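Skera sorting bench: second progress report

Prepared for Mercedes Cuervo, grants lead
Period covered: to the end of October
Site: Plikico returns depot, small items bench

You asked for a plainer report than the last one, with less about what the bench might do one day and more about what it has done to the working day here. I have tried to stick to that. The bench is now sorting small mixed items that come back in returned goods, mostly batteries, remote controls, lighters and the odd thing nobody can place. The arms take them one at a time from the table.

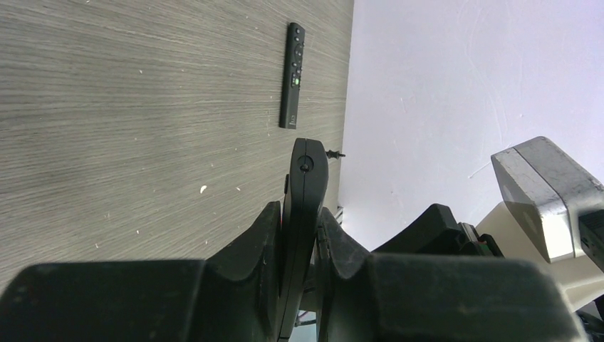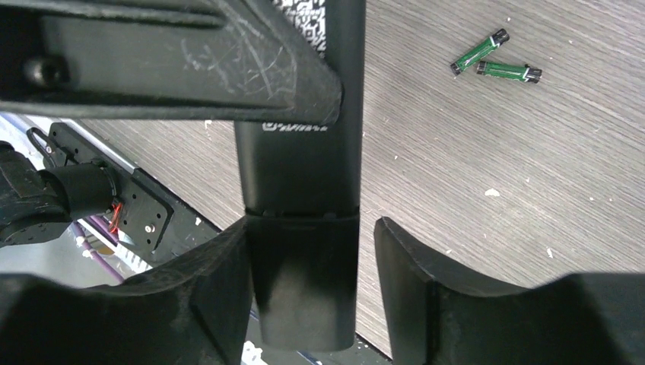
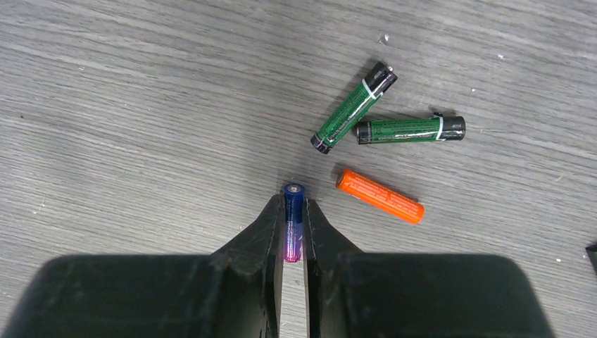 Where we are against the plan

The proposal said that by this point the bench would be doing a full tray without a person standing next to it. It is not. Somebody from the small items team is at the bench the whole time it is running, and I do not expect that to change before the next report. The software people at Ham disagree with me on this and their view is in their own note.

We ran 121 trays in the period. Of those, 67 were finished without anyone touching the table. In 53 a person had to step in, usually to turn an item round or take out something that had rolled against another. One tray was abandoned when the power to the bench tripped. I would ask that the 67 is not quoted on its own. A good number of those trays had been laid out neatly by hand first, and laying them out is work. It used not to exist as a job. Now it takes up most of the first hour of the morning shift, and it does not appear anywhere in the savings table that was sent with the original bid.

Loose batteries remain the item I would most like off people's hands, and the case for the bench is strongest there. Sorting them by hand is dull, and it is hard on the fingers by the afternoon. I have no quarrel with that part of the proposal. Lighters are another matter. Our site rules say that lighters are to be handled by a trained person and put straight in the metal bin, and I have not yet seen a written assessment that covers the arms doing it. Until I do, lighters should only be on the table when the supervisor has signed for that tray.

What has changed for the team

The team is the same size as before. No posts have gone, as agreed, but two people who used to sort are now down on the rota as bench minders. They were told this would be a step up. The pay is the same. One of them likes it and has become good at guessing which item will give trouble. The other has asked to go back to the hand line, and I have said yes from next month.

The complaint I hear most is about waiting. On the hand line you set your own pace and you can talk. At the bench you watch, and then you are needed at once, and then you watch again. Several people have said they go home more tired from doing less. I can't put a figure on that and have not tried to, but I would be uneasy about any evaluation that left it out.

There is also the matter of who gets asked. When the pick order was changed in the summer, it was changed from outside and the minders found out when the arms did something new. After I raised it, Ham agreed to ring the bench before any change goes in. That has happened twice since -- and been forgotten once.

Training has gone better than I thought it would. The Skera course is short, the trainer was patient, and everyone who started it has finished. The handbook is less useful. It spends a chapter on the screens and half a page on what to do when an item is dropped, and the second of those comes up every day.

Speed and cost

I was asked for a comparison with hand sorting. On mixed trays the hand line is still faster, and by enough that I don't need a stopwatch to say so. On trays of batteries only, the gap is smaller. The bid assumed the bench would catch up by running through the evening, but the building is locked at seven and the insurer will not have it running with no one here. I said this at the planning meeting and it is in the minutes.

Spending is within the agreed amount, apart from the extra hours for laying out trays, which the depot has been paying for. I would like that moved to the project budget from now on.

For the next period

We will keep to batteries and remotes and record the laying-out time for every tray, so that the next set of numbers can be read fairly. The store at Camel has asked to have a bench of its own. My advice is to hold off until the minders' hours have been counted in, and until somebody from the Camel floor has spent a few shifts at ours.

I need three things from your side: a decision on the extra hours, the written assessment for lighters, and a date for the minders to speak to you without me in the room.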